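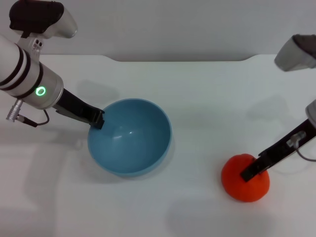 What is a fixed cost?
A fixed cost is a cost that stays the same in total over a given period no matter how much the business makes or sells. Rent is the usual case. So are insurance, yearly license fees, and the pay of staff on a set salary.

Intro to Small Business Accounting
Handout 3: Fixed costs, variable costs, and break-even
Instructor: Ilona Tóth

Bring this handout and a calculator to class. We will use the same numbers in the November review session.

1. Variable costs

A variable cost goes up and down with output. If you bake twice as many loaves you use twice as much flour. Materials, packaging, sales commissions, and card fees all belong in this group. The cost per unit stays more or less level while the total moves.

Students often mix this up on the first quiz. Per unit, a fixed cost falls as you make more. Per unit, a variable cost stays flat. Write down which one you are talking about, total or per unit, before you start any problem.

2. Mixed costs

Some bills have both parts. A phone plan with a base charge plus a charge for extra use is mixed. So is most electric service. To work with a mixed cost you have to split it. The high-low method is enough for this course:

Take the month with the most activity and the month with the least. Subtract the lower cost from the higher cost, then divide by the difference in activity. The result is the variable rate. Multiply the rate by the activity in either month and subtract that from the same month's bill. What is left is the fixed part.

The method uses only two months and ignores the rest, so one odd month can throw it off. Look over the full list of months first. If the highest month was a one-time event, use the next highest and say so in your work.

3. Contribution margin

Contribution margin per unit is the selling price minus the variable cost per unit. It is the amount each sale leaves to pay the fixed costs. Once those are paid, it goes to profit.

Worked problem: Jakubowski Candles sells one size of candle at $30. Variable cost is $17 per candle. The contribution margin is $13.

4. Break-even

Break-even units = total fixed costs ÷ contribution margin per unit

Jakubowski has fixed costs of $5,291 a month.

5,291 ÷ 13 = 407 candles

At 407 candles the shop has no profit and no loss. Candle 408 adds $13 of profit. If the answer does not come out even, round up — you cannot sell part of a candle, and rounding down leaves you short.

5. Relevant range

Fixed costs are fixed only within limits. If Jakubowski outgrows its workshop and rents a second one, rent jumps to a new level and the break-even point has to be worked out again. State the range you are assuming.

Problems for next class

a. Sort these as fixed, variable, or mixed: property insurance, shipping boxes, a van lease with a mileage charge, the manager's salary.

b. Jakubowski raises its price by $3. Variable cost stays at $17. Find the new contribution margin and the new break-even point.

c. Go back to the $30 price. How many candles must be sold to earn $1,300 in a month? Add the target profit to the fixed costs before you divide.

Show all steps. Answers without work get half credit.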